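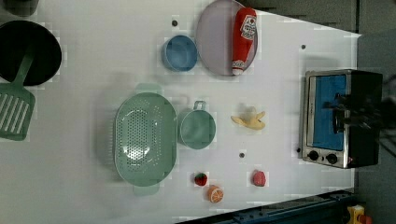

Unit 4: Setting Out a Pretend Kitchen

Handout for the early childhood practicum, Wosside campus. Read before the March lab and bring it with you.

1. What the unit covers

Last unit dealt with blocks and loose parts. This one deals with pretend cooking: which pieces to put on the table, where to put them, and how to put them away. You will set out a table twice during the lab and write up the second setup.

The lab uses the mixed kitchen set from the Lovico cupboard. It has play food and cookware at a child's scale, and a small toaster oven. The Aliyu set on the lower shelf belongs to the infant room and stays there.

2. Groups of pieces

Sort the set by use before you place anything. Most students start by color, and with this set that goes wrong quickly. A sage-green colander and a green cup look like a pair, but they do different jobs in play.

Cooking: frying pan, pots, toaster oven.
Preparing: colander, slotted spatula.
Serving: plates, bowls, cups.
Food: everything the child pretends to eat, plus bottles such as ketchup.

Some pieces can go in two groups. A small round pot with one handle may be used as a cup by a three-year-old and as a saucepan by a five-year-old. Put it where you like and note your choice in the write-up.

3. The table

Use one of the white Plasov tables. They are 2440 mm long, and you need only one end for this work. The matte top makes dark cookware easy to find, but pale plates show up less well, so leave clear space beside them.

Allow 800 mm of table edge for each child. Two children to a table is the limit for the lab. Place the toaster oven at one end, with its door facing the side where the children will stand. Large flat pieces go down next, then bowls, then the food.

Leave some pieces empty. An empty colander or bowl gives the child something to do. If every plate already has food on it, the cooking part of the game tends to be skipped and the children go straight to serving.

4. Plates and what goes on them

One large plate in the middle of the working area is enough to start with. Children use it as a landing place for whatever they are holding. During observation, record what is on the plate and what is beside it. Do not straighten anything until the child has moved on.

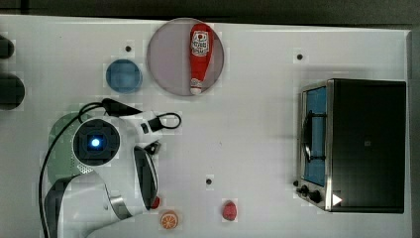
Figure 2. Ketchup bottle lying across the large plate, with the small blue dish to the left.

For a piece like the bottle, write down the object, its position and the direction it points. "Bottle on plate, cap toward lower rim" is a complete entry. "Child is making lunch" is an interpretation and goes in the right-hand column of the sheet.

5. Putting away

Food goes in first, in the shallow tray. Nest the bowls by size. Stand the colander on its long side next to the pans. Spatulas and other long tools go across the top. Check under the table for small food pieces, wipe the top with a damp cloth, and return the tray to the Lovico cupboard.

6. Write-up

300 words, plus one sketch of your second setup seen from above. Label the four groups on the sketch. Hand it in at room 263 by 4 p.m. on the day after your lab. Late sheets go in the box outside the same room.

Reading for Unit 5: course pack, section on shops and markets.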